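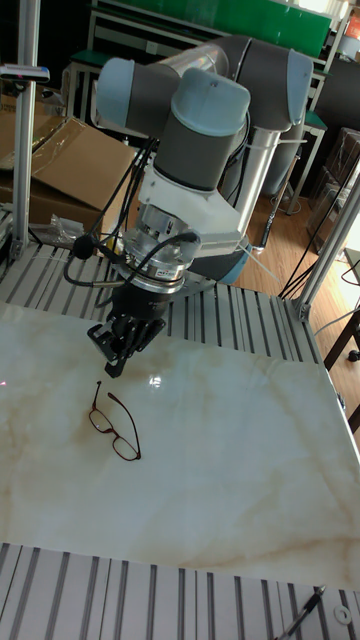 Robot arm and gripper, with a pair of dark red glasses on the tabletop.

Anine electric two-seater
Progress report to the Suston Fund, phase 2
June 13, 2004
Prepared by Dwynwen Rowlands, project manager

Summary

The second prototype is on its wheels and has been driven under its own power on the airfield circuit. The body is complete apart from the tailgate seal and the offside door glass. The battery pack is fitted, the charger is fitted, and the heater is not. We are three weeks behind the plan agreed with the Fund at the start of the phase, all of it down to the rear subframe, and we expect to win back one of those weeks before August.

Spending is within the phase budget. We are asking for one change, set out at the end.

Body and weight

Rautiainen delivered the bonded floor and sills in a single piece as promised. Pirjo Nurmi went over to check the jig before the second set was made and had two locating pins moved. The doors now close without being lifted, which they did not do on the first prototype.

The car weighs 889 kg with the battery in and no one aboard. The target was 870. Most of the extra is in the rear subframe, which was remade in thicker steel after the first one cracked at the damper mount. Gobnait Hegarty has drawn a lighter version with the same mount and a shorter cross tube. It will be made once the present one has done its full distance on the rough track, and not before, as we would like to know what the thick one can stand.

The roof panel fits. There is a ripple in it above the passenger side that shows in low sun. It will do for a prototype but it would not do for a customer, and the mould will need work.

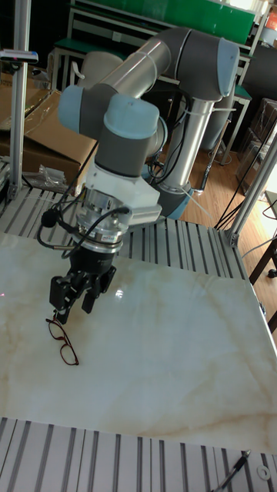 The gripper above the glasses.

Battery and range

The pack is the same nickel-metal hydride type as in the first car, split into two boxes, one under the seats and one behind them. Cooling air now goes through the front box first. On a warm afternoon the rear box still runs hotter than we want, and Fikri Yeoh has cut the charging current for the last part of the charge until larger fans arrive. A full charge takes longer as a result. Drivers have complained about this and they are right to.

Range on the town cycle is 63 miles, measured on the circuit with two adults in the car and the lights on. With the heater running it will be less. We have no figure for that and would prefer not to guess at one. The Fund's own target was 60 miles without the heater, so that milestone can be signed off.

The motor controller made by Ledunik has given no trouble since the software was changed in spring. Before that it cut out twice when pulling away uphill. The makers have agreed to supply the next controller with the new software already loaded, at the same price.

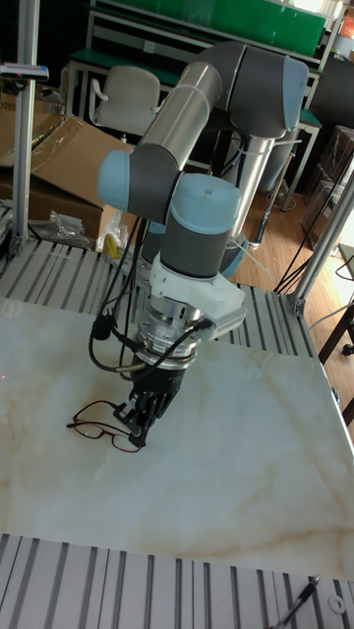 Wiring is the part of the car that has changed most since the last report. The first prototype had its main loom laid loose in the sill and it rubbed through in one place, behind the driver's seat. The loom now runs through a clipped channel on the tunnel and comes out only at the bulkhead, where it is tied to the steering column support. We use thin white cable ties there, much like those round the silver tube on the robot arm, and any that have been strained show up at a glance against the silver tube. The high-voltage cable has its own route on the other side of the tunnel, in orange sleeve. Nataša Mujić has written up both routes with drawings, and copies are available to the Fund's engineer.

Driving and testing

The car has covered 2000 miles, nearly all of it on the circuit. Steering is light and a bit vague in the middle. The brakes are good. Blending the regenerative braking with the ordinary kind is still poor – the pedal goes soft for a moment as the car drops below walking pace, and new drivers notice it straight away. A revised valve is on order.

Wind noise from the door mirrors is worse than on the first car. We changed the mirror shape to suit the new door and will probably have to change it back.

Water got in at the tailgate during the hose test. The seal supplier has sent two other sections to try. 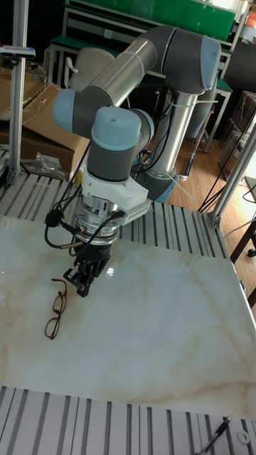

Neither section had been fitted when this report was written. The test will be repeated with both, with the car level and then nose down, and the results sent on separately.

Next steps

Fit the heater and repeat the range test with it on.
Fit the larger fans and restore the full charging current.
Finish the rough track distance, then strip and inspect the rear subframe.
Sort out the brake pedal before anyone outside the team drives the car.
Road registration. The papers are filled in, apart from the lighting certificate.

Request

We ask that the money set aside for a second set of seats be moved to the roof mould. The seats from the first prototype fit with new runners and are in fair condition. The sum is the same either way and the total for the phase does not change. An answer by the end of the month would let us book the mould shop before it shuts for its August holiday.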